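Budgeting for Grippers: Notes Ahead of the Second Request

<< Why We Postponed the Conveyor | Reading a Service Contract >>

In my previous post I set out the case for a second handling cell at Juvville. Several readers have since asked how the equipment request was put together, and in particular why end-of-arm tooling appears on a line of its own.

The first request, submitted in March, treated the gripper as part of the robot. Premance quoted on that basis, and the figure looked reasonable until we priced replacement fingers. Padded fingers were listed at $252 a pair, with a delivery time of 28 days. A spare controller cable, which we had also left out, came to $857.
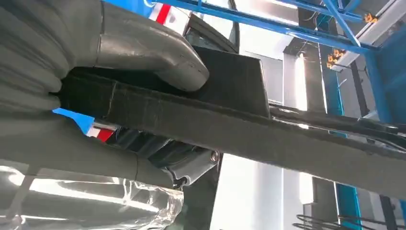
Padded gripper fingers holding a dark strip of material, with the blue steel framework behind.

Soft materials account for most of the difficulty. A rigid part can be specified from a drawing, while a fabric-like strip must be tried in the fingers before anyone can commit to a size. Ailsa Galbraith of MacAulay has advised that trial time be purchased separately from installation, and I have adopted her recommendation. The trial line now stands at $903.

The revised request therefore carries separate entries for the arm, the fingers, cabling and trials. Nekell has been invited to quote against the same list. Their response is expected before the next budget review, and I will publish the comparison in a later post.

Filed under: Equipment, Planning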